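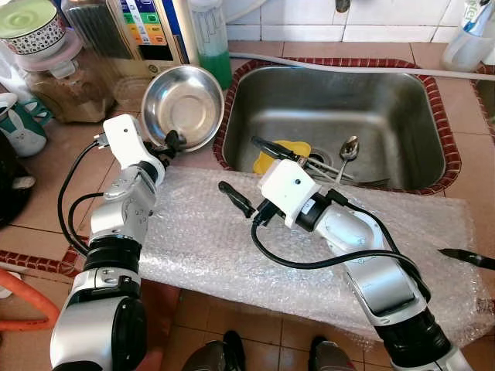 Where do people put things down when they wash up by hand and there's no dish rack?
Mostly on whatever flat, soft thing is already lying next to the sink, and they tend to stick with it for months.

4.2 Makeshift landing spots

I went into this part of the study expecting dish towels. I'd budgeted a whole coding category for them (folded, flat, hung over the faucet, you name it), and sure, there were plenty. But once I got through the 2,067 wash-up entries from the Medina kitchens, a second pile had grown that I had no name for. Baltasar Sosa, who coded the other half with me, had been writing "packing stuff" in the margin, so that's what we went with!

Figure 3. Bubble wrap spread over the front of a tiled counter and partly over the rim of the sink, with a shallow stainless steel bowl held above the counter. A spoon and a few thin utensils are in the basin.

Bubble wrap was my favorite of the bunch. Eighteen households told us they used it on tile, and their reasons were all over the place: it keeps metal bowls from clanging, it was left over from the move, it feels nicer under a wet glass than grout does. One woman in Custirham wrote half a page about the noise alone. She does her dishes at 5 a.m. and has a baby in the next room, so fair enough.

What I didn't see coming was how quickly the sheet turns into a general parking place. Our diary keepers set down pens, keys, mail, a phone charger, and then washed around them. We had asked only about dishes, so the Ultden diaries are thin on this, and I'd word the question differently next time. Spoons and forks were a separate matter. People left those in the basin until last, wrap or no wrap, and we take them up in section 4.3 along with the sponges.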